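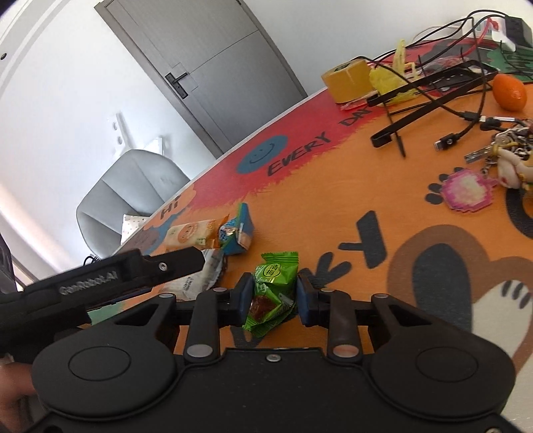
Figure 2. Small green snack packet with a serrated top edge, between the two finger pads of a black hand-held gripper.

3.2 Gate appointment data and dwell time model

The analysis uses gate and yard records from Prorkport, a mid-sized container terminal with a single landside gate complex and a rail spur that carries little of its import volume. The records were exported from the terminal's appointment system, Skilero, and cover 18 consecutive months of operation. Each record holds a booking time, the start of the booked window, the arrival time at the outer gate, the release time at the inner gate, and the time of exit. Container size, load status and yard block are stored in a separate table and were joined on the move number. The export used in this paper was closed on 2024-04-26, and moves completed after that date are not included.

Turn time is defined as the interval between arrival at the outer gate and exit. Many terminals report turn time from the inner gate only, which leaves out the queue on the access road. The two measures move together during quiet periods but separate quickly when the queue extends past the outer gate, and a model fitted to the shorter interval will understate the effect of late arrivals. We therefore keep the queue component and report it separately where needed. Time spent at the trouble window is included in the total. Time spent in the chassis pool is excluded when the driver badged into the pool, and included when no badge event is present.

Appointments at the terminal are issued in windows of two hours. A truck is treated as on time if it reaches the outer gate inside its window, early if it arrives before the window opens, and late otherwise. The terminal allows a grace period at the end of each window, but the length of this period was changed in June of the first year, and the change was not applied to all carriers at once. To avoid mixing the two rules, the grace period is ignored and all arrivals after the end of the window are coded as late. This choice raises the share of late arrivals in the sample. It does not change the order of the carriers by lateness.

The sample was limited to the 54 carriers that made bookings in every month of the study period. Carriers with irregular activity were removed so that carrier effects could be estimated without large gaps. Dual transactions, in which a truck drops an export load and picks up an import load on the same visit, were kept as single visits and marked with an indicator. Visits with missing exit times were dropped. A small number of visits had an exit time earlier than the arrival time — in each case the clock at one exit lane had been reset after a power fault — and these were dropped as well.

Yard conditions enter the model through two variables. The first is block density, measured as the share of ground slots occupied in the block from which the container is served, taken at the start of the window. The second is the rehandle count, or the number of containers that had to be moved to reach the one requested. Yard blocks were grouped into six zones following the division used by the terminal's own planners. The zones differ in crane type and in distance from the gate, and a fixed effect is included for each.

The baseline specification is a log-linear regression of turn time on arrival status, block density, rehandle count, the dual transaction indicator, and fixed effects for zone, carrier and hour of day. Standard errors are clustered by carrier. Vessel work is represented by the number of quay cranes assigned during the window, taken from the berth plan. The plan is revised often, and only the last version issued before the window opened was used.

Costache and Polard, the two off-dock depots served by the same access road, do not share their gate records. Trucks bound for either depot join the same queue and leave it before the outer gate, so their effect is present in the queue component but cannot be separated from it. A hand count at the turnoff was considered and rejected, as it would have covered too few days to support an estimate by hour. The hour-of-day effects absorb the regular part of this traffic. Any irregular part remains in the error term, and the coefficients on late arrival should be read with this in mind.

Data cleaning rules were reviewed by Marius Furtună, who also checked the zone assignments against the yard map. Four-digit block codes that appeared in the move table but not on the map were assigned to the zone of the nearest listed block. Estimates with these moves left out are given in the appendix. Section 3.3 describes the treatment of canceled and rebooked appointments.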